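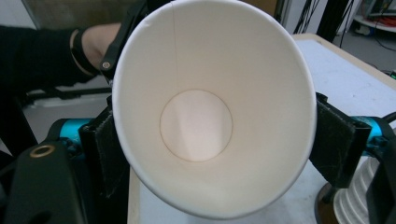
How do you look after a gripper?

A gripper is a tool that takes and holds things, like your thumb and finger do. The grippers in our workshop in Turkness are held in the hand. A person closes them, and a robot can later learn from how the person moved.

Every gripper has two fingers, and every finger has a soft pad. Touch a paper cup with bare metal and it can slip or get a dent. The pad helps to hold it gently. But pads become old, the same as the soles of your shoes. They get fuzzy, and small threads come out at the edges.

Anežka Jelínek takes care of the grippers. Before work she does 3 checks. First she presses each pad with her thumb, to feel if it sits firmly. Then she opens and closes the fingers slowly and listens. A scratching sound means there is dust inside. At the end she looks if any screw is loose.

After this comes the cup test. She picks up a paper cup, holds it while she counts to nine, and puts it down again. She repeats this 40 times. If the cup gets a fold, the fingers are squeezing too hard. 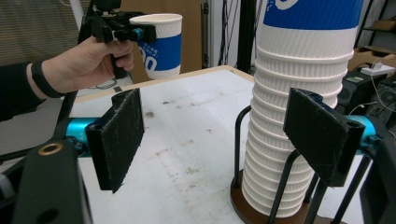 A hand-held gripper with a paper cup. The other cups wait in their stand.

A pad can do nearly 1,000 grips. Then Anežka peels it off, cleans the finger with a dry cloth and glues on a new pad. The glue must rest until the next morning.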